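Shrinkflation

Shrinkflation is the practice of cutting the size, weight or count of a packaged product while leaving its shelf price the same or close to it. The word joins "shrink" and "inflation". It is used mostly of groceries and household goods, though newspapers have stretched it to cover hotel stays, phone plans and nearly anything else a reader might grumble about.

How it is done

The simplest method is to put less in the same package. A bag keeps its height and width and holds fewer chips. A jar gets a deeper hollow in its base. A roll of paper keeps its diameter with a wider tube or a looser wind. Changes like these often arrive together with a new label, and words such as "new look" or "improved" should be read with that in mind. They tell the shopper something has changed and are silent on what.

Makers usually defend the practice by pointing to the cost of ingredients, fuel and labour. The defence may be sound in a given case, but it is hard to test from outside, as few firms publish what a single item costs to make. It also fails to account for what happens later. When costs fall, packages seldom grow back, and when a bigger one does appear it tends to be sold as a separate "family" or "value" size at a higher price. 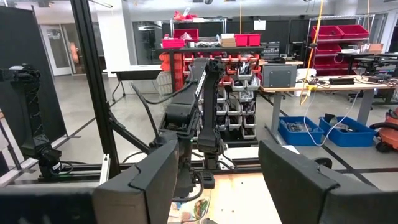 Is a smaller package always a hidden price rise?
Only if the price per gram or per millilitre has gone up. A package that shrinks and drops in price by the same share costs the shopper no more for the same amount.

Claims and evidence

Much of what is said about shrinkflation rests on memory, and memory is a poor scale. People recall the chocolate bars of childhood as huge, partly because their hands were smaller. Side-by-side photos shared online can be genuine, but some compare two products that were always sold in different sizes.

The Maltbridge survey, often quoted in consumer columns, followed 3,000 packaged items and reported that 400 had become smaller. The second figure is usually repeated without the first. The survey also left out items that had grown, so it can't show whether packages as a whole were shrinking. A later count by Sonent, covering 1,000 items, included both directions and found more than 8 per cent smaller, with a lesser share larger. Neither study weighed the contents. Both relied on the printed label.

A related claim is that shoppers never notice. The evidence for this is thin. Sales of Laitinen crispbread were said to have held steady after its box lost a row, but the maker ran a large discount in June of the same year, and the two effects can't be pulled apart.

Unit pricing

Shelf labels giving the price per 100 grams or per litre are the usual remedy put forward. They work well when the print is legible and the units match. They work badly when one brand of dish soap is priced by the litre and its neighbour by the bottle, or when sale items carry no unit price at all.

Related practices

Skimpflation keeps the size and cheapens the contents, for instance by swapping butter for palm oil. It is harder to trace, as the weight stays put and the only sign is a change in the order of the ingredients list. Ovari ice cream is sometimes cited as a case, though the old and new lists differ by one thickener, and the charge looks overstated.

See also: Unit price; Package size; Consumer price index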